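# Grasp Width Control for Soft Packaged Food

Project report, group 5: Malathi Thampi, Tetsuya Kikuchi, Hedvig Lindqvist
Supervisor: Lucienne Marty
2021-07-31

## 1. Problem

The Plancombe cell picks packed lunches from a white tray and places them in a box. The controller we took over in February closed the fingers to a fixed width for each product class. This worked for rigid cartons. With wrapped sandwiches it either crushed the bread or let the item slide out during the lift.

Our task was to replace the fixed width with a closing rule that uses motor current and the wrist camera. No hardware changes were allowed.

## 2. Method

The new controller is a state machine with four states: approach, close, hold, lift. In the close state the fingers move in at constant speed while the motor current is sampled every 5 ms. Contact is declared when the filtered current stays above a threshold for three samples in a row. The fingers then close by a further fixed step and stop.
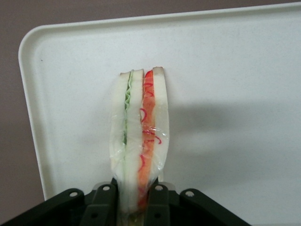
Current alone was not enough. Gathered plastic film produces a small current rise before the fingers reach the bread, and the first version of the rule stopped there. We added a second check from the wrist camera. A patch directly above the fingertips is tracked between frames during the first part of the lift. If the patch moves relative to the fingers by more than a set number of pixels, the controller goes back to close and adds one step.

Segmentation was a separate difficulty. White bread on a white tray gives almost no color contrast, so the threshold mask inherited from the Dunleavy code often lost the outer slices. We replaced it with an edge-based mask that also uses highlights on the wrap and the shadow next to the item.

## 3. Results

We ran 300 picks with the old controller and 700 with the new one. Logging was done with Tendska, which stores current and camera frames on one clock. The slip check was triggered in 209 of the new runs – more often than we expected. Many of these triggers came from film moving over the bread while the item itself stayed in place. The result is an extra closing step that was not needed.

## 4. Open issues

- The slip threshold is set by hand and depends on camera exposure.
- Film motion and item motion are not separated. Pornthip Nuchit suggested tracking two patches at different heights; this has been coded but not tested.
- The mask fails when the shadow falls on the tray rim.
- All runs used one tray. The Osdale tray has a different rim height and needs a new approach pose.

Code and logs are in the group folder, with the parameter file used for the final runs.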